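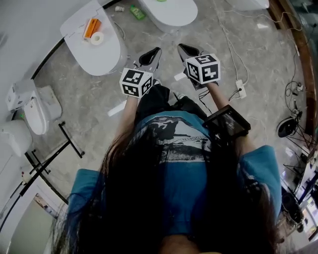 On the practice floor in Clegg, a gripper in each hand and toilets ahead and to the left.

Katherine Valderrama has cleaned more bathrooms than I've brushed teeth in, so when she told me I was wiping a toilet wrong I believed her.

I'd been in the building ten minutes. She'd handed me a pair of grippers, I'd picked up a cloth on the third try, and I was going at the lid in circles. "Top to bottom," she said. "You're just moving it around in there." Then she took the grippers back (I was a little relieved, they get heavy!) and did the whole lid in four passes while telling me about her bus.

Katherine worked housekeeping at the Zilley, the big hotel out by the interchange, for eleven years. It has 308 rooms and she reckons she's been on her knees in every one of them. Last spring the hotel signed up with Usteo, the company that's building a bathroom cleaning robot called the Zimura, and Usteo asked whether anybody on the housekeeping staff wanted to come over and teach it. She now splits her week between the two places, and in May she took over running the practice floor in the mornings.

"Teach it" needs a bit of unpacking, and I made her do it twice. The grippers are handheld versions of what the robot has on the ends of its arms: two fingers, open and close, and that's your lot. Each one has a white cube on top covered in black square patterns, which the computer uses to work out where your hands are. You do the job with the grippers, the system records what you saw and how you moved, and all of that goes into training.

"People think I'm driving a robot," she said. "My sister thinks there's one in the next room copying me. No. I'm just cleaning. It watches the cleaning later."

And what does it watch? A lot of toilets, mostly. There are several on the practice floor, including one of the smart ones with a control panel, and she has opinions about every one. I asked which was the worst and she didn't need to think. "The fancy one. More edges. When you have fingers you don't notice an edge, you just go around it. With these you have to decide to go around it."

That came up again and again, the deciding. A good day for her is 300 recordings, each of them one small piece of a job. Close a lid. Pick up a bottle. Wipe a tank. She said the first two weeks drove her up the wall because she'd never had to break it down before.

"If you asked me at the Zilley how I clean a bathroom, I'd say, I go in and I clean it. What else am I going to tell you? Then the engineer here asked me, which hand do you lift the seat with? I had to go in the restroom and do it to find out." (It's her left. She keeps the right for the cloth.)

I wanted to know what the others back at the hotel make of all this, and she slowed down some. There was a meeting in the break room when it was announced, and it got loud. One woman asked Katherine straight out if she was training the thing that would take her job, and Katherine said she didn't know. She told me she still doesn't.

"I wasn't going to say no, don't worry, because the manager already said no, don't worry. They'd heard it once. What I said was, if somebody is going to show it how, I want it to be somebody who knows how. They were not all happy with that. Rosa's table didn't sit with me for a while. Now they do, most of them."

What the hotel has put in writing is that nobody on the current housekeeping staff gets let go during the trial. Katherine carries a copy of the letter folded up in her wallet, and she got it out to show me the line. The letter doesn't cover what comes after the trial. She's asked for that too, and she's been told they're discussing it.

The body side of it is more complicated than I expected. She took the work partly for her knees, and her knees are better. Her shoulders are another story. You hold your arms out in front of you with a gripper in each hand, and there's a little screen strapped to the right forearm and a cable running down it as well. By eleven in the morning she feels it in her neck. She asked for a break every 40 minutes and got it. She'd also like lighter grippers and has been promised them, "which is what they said in winter."

The pay is better than at the hotel, by enough that she wouldn't tell me how much, and there's a chair. She mentioned the chair three times. Eleven years at the Zilley and there was no chair on any floor that housekeeping was allowed to sit in!

So can the Zimura clean a bathroom yet? She laughed pretty hard. She's seen it do a lid, and she's seen it do a tank. On a good afternoon it does a seat, slowly, and then it stops and stands there. "Like my nephew," she said. It can't do hair on a floor tile, and she has her doubts that it ever will. A housekeeper at the Zilley gets a whole room done, bed and all, before the robot is through with the toilet.

She does have one thing she's proud of. The robot used to drag the cloth from the floor up onto the seat, which made her a bit ill to watch. She complained until they threw out the 374 recordings that had it in, some of them her own from the early weeks, and did them over with the cloth going the right way. "I told them, I don't care what your computer says, I wouldn't sit on that."

Before I left I had one more go with the grippers. I got the cloth on the first try this time, started at the top of the lid and went down. Katherine watched with her arms folded and told me I'd missed the hinges.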